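Lurnlow Assisted Handling Centre
Open Day: Demonstration Safety and Inspection Checklist, with Comments
Station 3: Tableware handling at the worktop
Completed by: Karthik Barua, Site Inspection Officer
Issue status: completed, for circulation to station leads and to Oyewole Electrical

Scope

This checklist covers the tableware station on the ground floor of the Prader Building. It applies to the morning set-up, the public session and the close of the day. Stations 1 and 2 are reported separately. Entries are marked Satisfactory, Satisfactory with comment, or Action required. Where action is required, the person responsible is named in the final part.

Part A. Room and visitor area

A1. Room capacity notice displayed at the entrance. Satisfactory.
Comment: The notice gives a limit of 30 persons. The door steward held the next group in the corridor until the previous group had left.

A2. Visitor line marked on the floor and kept clear. Satisfactory with comment.
Comment: The tape had begun to lift at the corridor end and was pressed down again before the second group. A wider tape should be bought for the next open day.

A3. Fire exit unlocked, unobstructed and lit. Satisfactory.

A4. Briefing given to each group before the demonstration. Satisfactory.
Comment: The briefing was read from the approved card. Visitors were asked to keep bags and coats off the worktop and to remain behind the line while the arm was under power. One group arrived late and was briefed separately in the corridor.

A5. Seating available for visitors unable to stand. Satisfactory with comment.
Comment: Chairs were provided but had been placed too close to the door. They were moved at 10.15.

Part B. Worktop and surroundings

B1. Worktop clear of items not needed for the task. Satisfactory.
Comment: The station was limited to the tray, the plate, the spoon and the fork, as set out in the demonstration plan.

B2. Tray stable and flat on the surface. Satisfactory.
Comment: No rocking was felt when hand pressure was applied at each corner during the morning check.

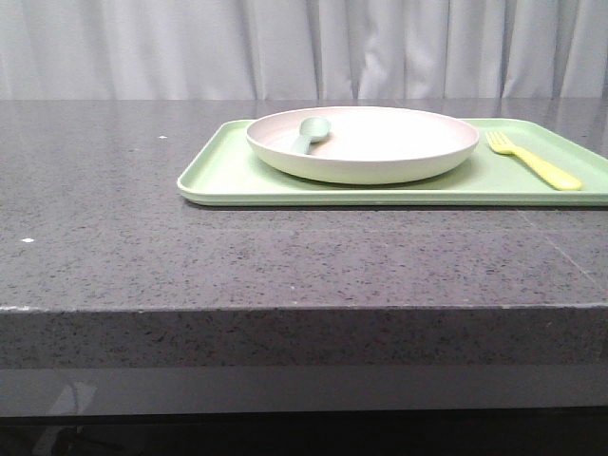 B3. Tableware suitable for a public demonstration. Satisfactory.
Comment: Glass, china and metal cutlery are not permitted at this station. The plan calls for a spoon and fork of different colours so that visitors at the back of the group can follow which piece is being handled. This worked well and should be kept.

B4. Condition of worktop surface and front edge. Satisfactory with comment.
Comment: There are small pale chips along the front edge of the stone. None was sharp to the touch. The edge should be looked at again before any session at which children will be invited to stand at the counter. The seam in the stone on the right-hand side was checked by hand and found level.

B5. Loose particles on the worktop. Action required.
Comment: Small white specks were noted on the stone. The surface is to be wiped before each group, and any mark that remains after wiping is to be recorded on the station sheet.

B6. Curtain behind the counter secured. Satisfactory with comment.
Comment: The curtain hangs down to the back of the counter. The lower hem should be fastened if the window behind it is to be opened. The window remained shut throughout the public session.

Part C. Demonstration equipment

C1. Emergency stop within reach of the operator and tested. Satisfactory.
Comment: Tested before the first group and again after the midday break. The arm stopped at once on both occasions. The operator was able to reach the stop without leaving the marked position.

C2. Speed limit set for public session. Satisfactory.
Comment: The limit was set to 200 millimetres per second and locked by the operator. The setting was read back to the inspecting officer and entered in the log.

C3. Task steps agreed in writing and followed. Satisfactory.
Comment: The agreed steps cover the placing of the spoon and the fork in the plate, and the use of the tray with the plate both on and off it. The operator announced each step before starting it. Visitors were told that the arm may pause between steps and that a pause does not mean the session has finished.

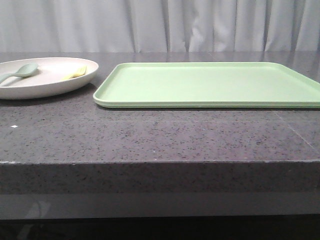

Station 3: spoon and fork in the plate, with the tray empty alongside.

C4. Arrangement of items between groups. Satisfactory with comment.
Comment: Items may be rearranged by hand only when the operator has called the arm safe. On one occasion the assistant reached forward before the call had been made. The operator stopped the session, repeated the instruction and restarted. No contact took place. The matter was discussed with the assistant the same morning and is recorded here for completeness.

C5. Gripper fingers inspected for wear, looseness and trapped material. Satisfactory.
Comment: Inspected with the power off. Both fingers were secure. The outer covering should be examined after every 1,000 closing movements, in line with the station log, and replaced if it has split.

C6. Clearance between gripper and worktop at the resting position. Satisfactory.
Comment: The resting position is on the operator's side of the counter, so that visitors have an open view of the plate.

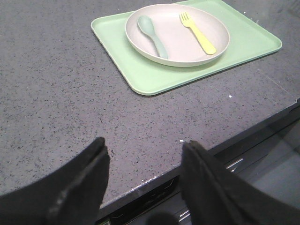 C7. Cupboards and drawers below the counter closed during operation. Satisfactory with comment.
Comment: The handles stand proud of the cabinet front and could catch a sleeve or a bag strap. Operators should wear close-fitting cuffs. Cables must not be hung from the handles at any time.

C8. Cables routed away from the walkway and covered where they cross it. Satisfactory.
Comment: The cover supplied by Oyewole Electrical was in place. A spare length is held in the Skemisberg store.

Part D. Close of session

D1. Arm returned to rest and power isolated. Satisfactory.

D2. Tableware washed and put away. Satisfactory.

D3. Visitor count entered. Satisfactory.
Comment: 106 visitors were recorded for the day. The door sheet and the station log agree.

D4. Incidents and near misses. None reported by visitors. See C4 for the internal entry.

Actions carried forward

B5: Wipe-down before each group to be added to the station card. Station lead, before the next session.
A2: Wider floor tape to be ordered. Site office.
B4: Front edge to be inspected again in January. Karthik Barua.
C4: The call for a safe arm to be rehearsed with all assistants during set-up. Station lead.

Station 3 is approved for further demonstrations once the action under B5 has been signed off.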